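Workshop notebook, Rikine textile bench
2025-09-26 — Light fastness and shrinkage, lined jacquard drapes

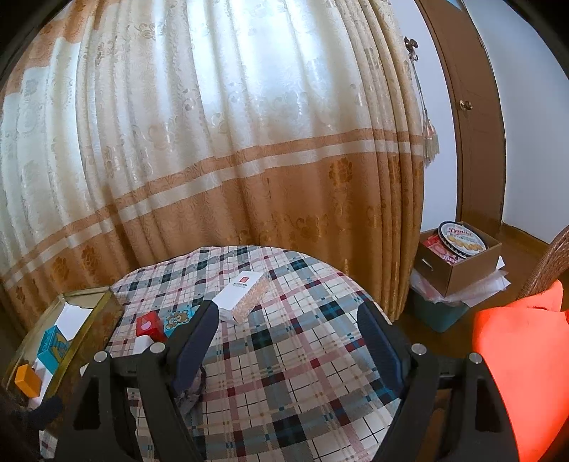
Notebook 3, p. 90

Continued from the previous page. Pillai cloth, cream on off-white, floral and scroll weave. Lower band in tan-orange, separate fabric, seamed on. The question is still whether the band and the main cloth shrink at the same rate. If they do not, the seam puckers and the hem goes out of level.

Cut two strips across the seam from the offcut, warp direction marked with thread. Gauge marks set 534 mm apart on each. Strip A washed at 40 C, short cycle, dried flat. Strip B steamed only, from the back, no contact.

Strip A, main cloth: 521 mm after drying.
Strip A, band: 529 mm.
Strip B, main cloth: 533 mm.
Strip B, band: 534 mm, no change I can read.

Difference on A is 8 mm over the gauge length. Too much for a drop this long. The seam on A shows a ripple that pressing reduces but does not remove. B is flat. Steam only for this cloth until we have a prewashed roll to compare.

Note for whoever reads the scale next: the steel rule has a worn end. Start from the 10 mm line and subtract. The figures above are already corrected.

Light fastness. Samples went into the Vullen lamp cabinet at the start of the week, half of each masked with foil. Counter read 3,456 minutes when I pulled them this morning. Main cloth shows no step at the mask line under the north window. Band shows a faint step, dark orange motif more than the tan ground. I would call it grade 5 for the cloth and 4 for the band, but the gray scale card is dirty and I want a second reading with a clean one before it goes on the job sheet.

Lining. Tried the Punard sateen behind both fabrics. Hangs well, but it kills most of the light through the cloth and the woven pattern goes flat in daytime. Without lining the pattern reads clearly, and the band takes the sun directly. Possible compromise is to line the band only, stopping the lining at the seam. Weight distribution would change — the bottom third would be heavier, which may help the folds. Not tested.

Thread: polyester 120 at the seam, stitch length 3 mm. Dropped to 2.5 on the second piece and got needle marks along the stripes. Back to 3.

To do
Clean gray scale card, reread both samples.
Ask Rikine stores for a second offcut, at least one full pattern repeat.
Band-only lining, half-width trial piece, hang for a week and measure the drop at both edges.
Lamp cabinet filter is due for replacement in October. Do not start a long run before then.

Strips A and B are in the flat drawer, pinned to card.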